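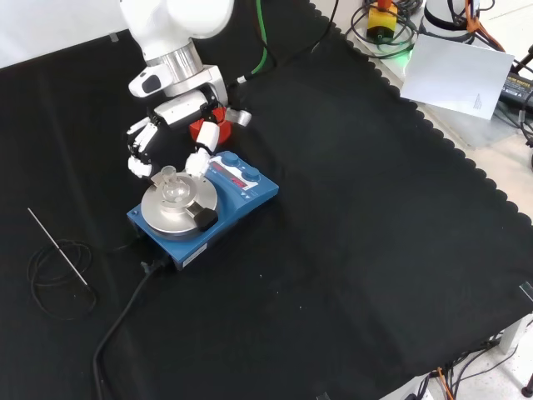 Words by the Treldale Review features desk
Home & Workshop | May issue | 7 min read

If you grew up with a mother who made jam, you will already know most of what there is to know about stirring. You stand there, you go round and round, you think about something else, and the minute you really do think about something else the bottom catches. I have been making small batches of ink and hand balm for longer than I care to add up, and for most of those years I stirred the way my mother did, with one hand on the spoon and the other holding a book I wasn't reading.

Then I took an evening class in the old Genton mill, up the hill from the Treldale bus station, and met the magnetic stirrer. I was smitten! You drop a little coated bar into your liquid, you set the glass on the plate, and a magnet hidden underneath takes the bar for a spin. With a hotplate built in, you can warm and stir at once and have both hands free for weighing, or labeling, or a cup of tea (kept well away from the bench, as we were told on the first night and on every night after).

The blue one on the black cloth is a good example of the breed. It has a round metal plate to the left and the controls to the right, with two blue knobs and a small display that glows red. I have a soft spot for that layout. Knobs suit people like me, who want to creep up on a speed a hair at a time, and red numbers are easy on tired eyes after supper. The clear little glass standing in the middle of the plate looks almost too small for it, but the middle is where you want your glass, however small, or the bar starts to chatter and wander off to sulk against the side.

The cloth deserves a kind word too. Black shows up every stray grain of powder, and it also saves you from the awful sound of a glass stopper rolling across a hard tabletop. Mine began life as a curtain. I shake it out on the back step and wash it by itself, having once turned a whole load of pillowcases the color of weak tea with a batch of oak gall ink.

Beside the stirrer lies the temperature probe, a slim metal rod on a coiled black cable, and if you are setting up a bench of your own I would beg you not to skimp on this part. The number you dial in for a plate and the warmth of what's in the glass are two different things, and a small amount of liquid can race ahead of you. For the balm we made at Genton the sheet said 50 degrees Celsius, held for 4 minutes, and those of us who trusted our instincts ended up with something closer to candle stubs.

My own stirrer came secondhand from Jireck, the surplus shop behind the feed store, and it took me 4 visits to make up my mind. Ask to see it plugged in, and bring a bar with you. Turn it up slowly and listen. A low hum is fine, but a scraping noise means you should put it back on the shelf, no matter how nicely it has been wiped down.

The recipe I go back to most is a walnut ink from a stapled booklet called the Galindo Notes, which the class passed around until the cover came off. It asks for slow stirring and low heat, and it says to leave the room between checks "to air the head," advice I have never followed. I pull up the tall stool and watch the ink go round instead, usually with the radio on, and I still haven't finished the book.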